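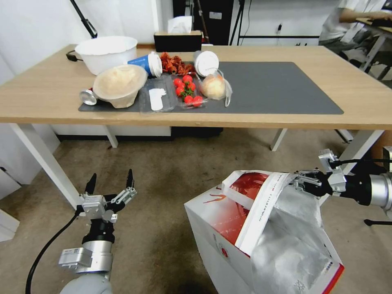
Fatdale goalkeeper set to return for season opener

Fatdale's first-choice goalkeeper expects to be back between the posts when the new season kicks off, and the club's supporters would like it in writing.

The 15-year veteran of the lower leagues has been out since December, when he broke a bone in his hand against Brinkmann Athletic. The injury came during the warm-up, which spared him the match. Fatdale lost it 4-0.

He returned to full training this week and played one half of a practice game behind closed doors. He let in two goals, both from his own defenders, and was reported to be in good voice throughout.

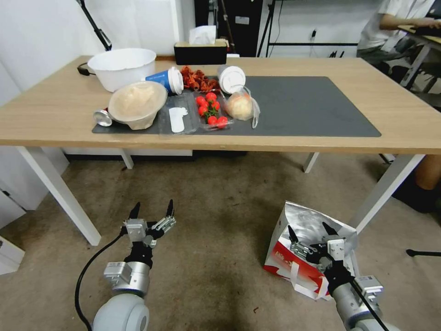
On the table, June 2019

"The hand is fine," the keeper told the club's website. "I caught everything I was supposed to catch and I shouted at everyone I was supposed to shout at."

His absence was felt. Fatdale used three different goalkeepers over the rest of the campaign, one of them a left back, and finished a single point above the drop. The left back kept the only clean sheet and has since asked not to be considered again.

The comeback also settles a question about Rekex Park, where the club had been looking at a loan keeper from Jendine Rovers. Talks went on for most of the spring and broke down over who would pay for his gloves.

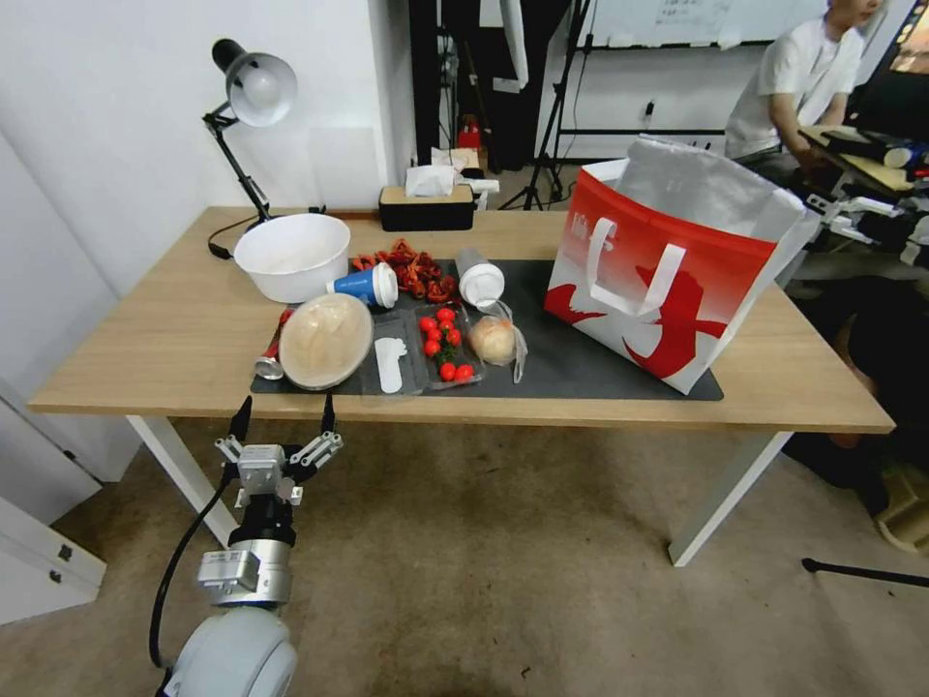 Season tickets on the rise

Fatdale have sold 283 season tickets so far, up 50 on the same stage last year. The club credits its new pricing. Regulars in the main stand credit the new roof, or at least the half of it that has been put up.

Work on the other half is due to be finished before the first home game. The club gave the same assurance before the first home game last year, and supporters on the uncovered side are advised to bring a hat.

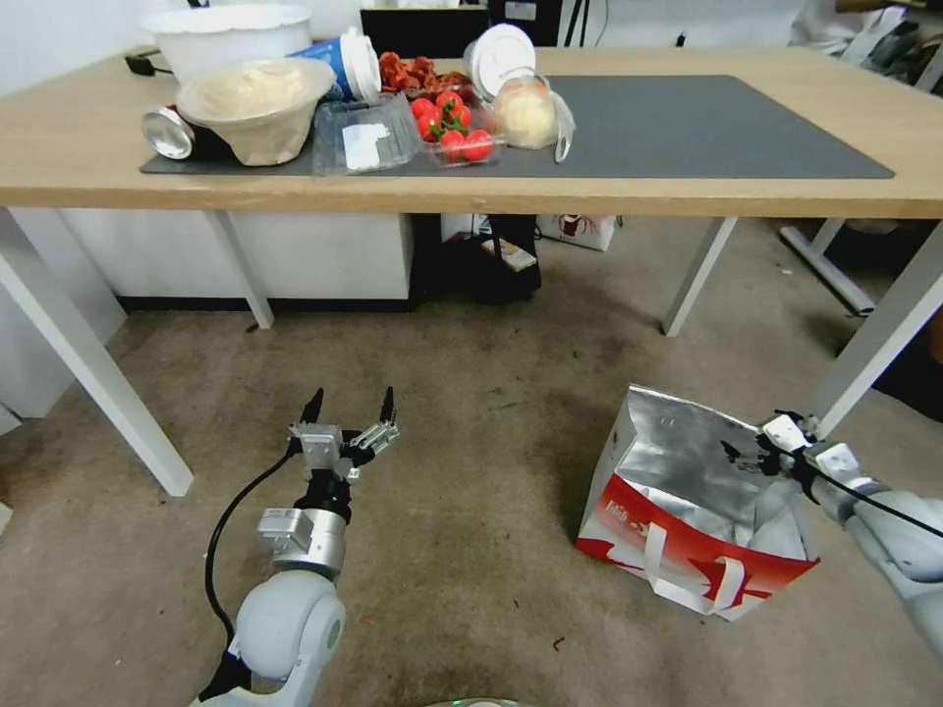 The keeper, meanwhile, still has to get through a preseason schedule that opens with a trip to Brinkmann, where he has promised to skip the warm-up. The coaching staff want him leaner as well, and the squad's meals have been placed under review. Anything that comes in a clear plastic clamshell is now said to be encouraged, to the dismay of a dressing room raised on pies. The keeper says he will eat whatever he is given, provided he can hold the fork in his good hand until August.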